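Keeping a plain room comfortable through a hot summer

We moved our sewing and mending things into the back room two summers ago, and I have learned more about air conditioners, fans and dust since then than I ever meant to. It's a simple sort of room with white walls and a timber floor, and a wall unit up high that does most of the hard work from December to April. My neighbour Gudrun Amundsen has a room much like it, and between the two of us (and a good many cups of tea) we've worked out a routine that keeps both of them pleasant to sit in. I've written it all down here, partly for my sister, who keeps ringing to ask, and partly for anyone else with a warm room and a power bill they'd like to see come down a bit.

Start with the filters

If you only do one job on this page, please make it this one. The filters on most wall units sit behind the front cover and slide or clip out without any tools, although you should look at your own manual because they do vary. Switch the unit off at the wall or the isolator first. Lay an old sheet over whatever is underneath, as the fluff always comes down in a clump just when your arms are full.

Vacuum the filters with the brush head, then wash them in lukewarm water with a tiny squirt of dishwashing liquid. I do mine in the laundry trough. Stand them in the shade until they're properly dry, and by dry I mean overnight if the weather is sticky. I once put them back after lunch when they were still damp at the corners, and the room smelt like a wet dog for a week!

In the hot months I wash ours every 30 days or thereabouts. Gudrun does hers when she pays the phone bill, so she never has to remember it separately, and I rather wish I'd thought of that first.

Wipe the louvres, gently

The louvres collect a grey film that you don't notice until the afternoon sun catches it. A soft cloth wrung out in warm water will shift nearly all of it. Don't push the flaps about with your fingers while the unit is running, and don't spray cleaner up into the vent. If you can see black spots further in, where the barrel fan turns, that's a job for someone who does it for a living. We had Sverre Sandberg out to ours in our first year and he charged 145 dollars for a full clean, which seemed a lot until I saw the colour of the water in his bucket.

Put a fan to work as well

A pedestal fan costs very little to run and makes a surprising difference when it's used alongside the air conditioning. We set the unit a couple of degrees warmer than we used to and let the fan move the air along at seat height. I like it near a wall, out of the way of feet, and aimed slightly past the chair so that it isn't blowing straight into anyone's face (or sending paper patterns all over the room, as has happened more than once). 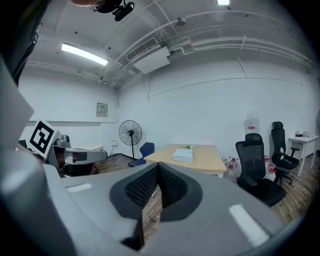 Should I leave the fan running when I go out of the room?

Turn it off when you leave. A fan cools people by moving air over their skin and it doesn't bring down the temperature of the room itself, so with the place empty you're only paying to stir the dust.

Cleaning the fan

Pedestal fans get filthy, and the grille is a fiddly thing to do with a cloth. Unplug it, undo the clips or the screw at the rim, and take the front half of the grille into the shower or out onto the grass with the hose. The blade usually comes off too, but watch the nut that holds it, as on many fans it undoes the opposite way to what you'd expect. Wipe the motor housing with a barely damp cloth and keep all water well away from it. Dry everything, put it back together, and give the pole and base a wipe while you're down there.

At the end of the season I pop an old pillowcase over the head of ours and tie it loosely at the neck. It looks a bit ghostly in the corner, but it saves doing the whole job again in spring.

Pipes, trim and other ledges

Exposed pipes are wonderful dust catchers. An old sock over the end of a broom handle, held on with a rubber band, does the tops of them beautifully. Work from the ceiling down, so pipes first, then light fittings (switched off and cool), then any trim along the walls, and the floor last of all. Rooms with a rail or trim halfway up need a run with a just-damp cloth every fortnight. I keep a microfibre one in my apron pocket and do a length of wall while the kettle boils.

Please don't hang things from the pipes, however handy they look. And if you spot a drip or a brown mark where a pipe goes through the wall, ring someone sooner than later.

Keep the electrical panel clear

Leave a good clear space in front of the panel box, and don't let shelving or stacks of fabric creep across it. I used to lean the ironing board there, until the power went one evening and I had to shift it in the dark with a torch between my teeth. A dry cloth is all the cleaning the outside of the box needs.

The table and what lives on it

A light-coloured wooden table makes a lovely worktop, but it does show rings and scuffs. We wipe ours with warm water and dry it straight away, going with the grain, and put a bit of oil on it when it starts to look thirsty. For small things I'm a great believer in a box with a lid. Dust can't get in, the fan can't scatter anything, and you can lift the whole lot off the table when you need the space. Label the end of the box as well as the top, in case it finishes up on a shelf.

Chairs like to be moved about a bit too. Fabric ones fade quickly in direct sun, particularly the dark blues, so I turn mine around every so often and run the vacuum over it with the upholstery head. Felt pads under the legs will save your floorboards, and they want replacing once they've picked up grit.

Gudrun has asked me to add that she puts a drop of eucalyptus oil on the cloth when she does her walls. I find it a bit strong in a closed room, but her place does smell lovely.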